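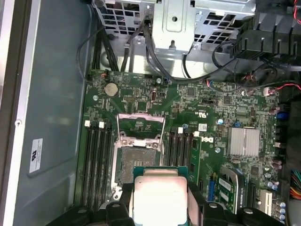
Keegan Cloutier wrote in after the March issue to ask whether it is worth putting a different processor in an old office tower, or whether the money is better spent on memory. He has two Dell machines at home and would like one of them to last his daughter through college.

It depends on the board. Look up the exact model of the tower and find the maker's list of processors it will take. A chip can fit the socket and still not start if the board's firmware is too old, so run any firmware update first, while the old processor is still in and working.

If the machine has 8 GB of memory or less, start there. Memory is cheaper and takes a few minutes. Boards with two banks of slots usually want the modules in a set order, and the order is often printed inside the side panel. Keegan says his has one module in it at present, so a matching second one would be a sensible first step.

For those who do want to change the processor, we went over it at the Kerside repair evening and the notes are below.

Switch off at the wall, pull the lead out and hold the power button in for a few seconds. Lay the tower on its side on a firm table. Take off the cooler and wipe the old paste from it with a lint-free cloth and a little isopropyl alcohol.

Release the lever and lift the metal plate right up. On boards where the pins are in the socket, keep fingers, sleeves and cloths well away from them. They bend very easily and a bent one is hard to put right. Hold the new chip by its edges, match the small triangle on its corner to the mark on the socket and lower it straight down. It should need no pressing at all. If it rocks, lift it off and check which way round it is.

Close the plate and bring the lever down. The lever is stiff on most boards and this worries people the first time - it is normal. Put on a small dab of fresh paste and refit the cooler, tightening the screws a little at a time from corner to corner. Don't forget to plug the fan back in.

Ginette Fortin has a tube of paste and some spare cloths in the Perron Room cupboard, and members are welcome to use them. Please put the cap back on the tube. We also have 3 anti-static wrist straps to lend, to be signed for in the book.

The next repair evening starts at 7 pm, same room. Bring your own screwdriver if you have one you like.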